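3.2 Surface materials and storage conditions

Joined softwood boards were obtained from the Stolter workshop and left unfinished. Each board was made up of narrow planks glued along their long edges, a form widely used for shop counters and kitchen worktops (Figure 2). Boards were kept in the Flevholm store for 2 weeks before the first reading so that their moisture content could settle.

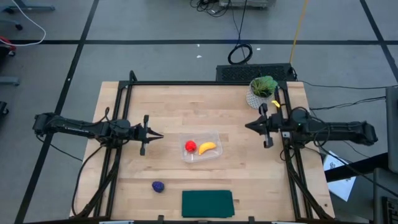

Moisture was read with a pin meter at 10 points on each board, half of them on glue lines and half at the middle of a plank. Readings on glue lines were consistently lower. Gilmartin boards, cut from wider stock, showed the same pattern with a smaller spread, and the two sources were therefore kept apart in the analysis. Boards with open knots were left out. Small dark marks in the grain were accepted if they could not be felt with a fingertip.

Spill tests used 100 ml of tap water poured from a fixed height and left to stand. The wetted area was traced on film and measured by weighing the cut film. Water spread further along the grain than across it on every board, and the glue lines acted as partial barriers. Waxed boards are treated separately in Section 3.4.

Containers placed on the boards were of the open, straight-rimmed type sold for dry goods. Clear plastic was preferred to card, which takes up water from the board and alters the reading beneath it.

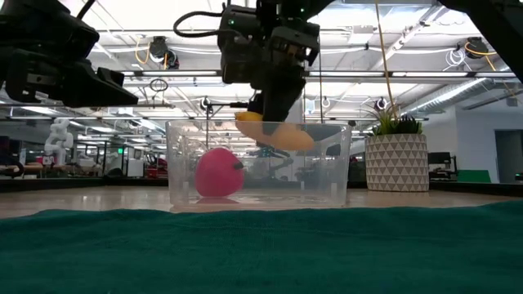 Each container was loaded to 200 g and left in place overnight. The covered area dried more slowly than the open surface, and the difference was largest at the centre of the base. Raising the container on thin strips removed most of the effect. The Holosero coating, applied to a subset of the Gilmartin boards, reduced uptake in the open area but made little difference under the container, where air movement was already limited. Drying curves for both conditions are given in Section 4.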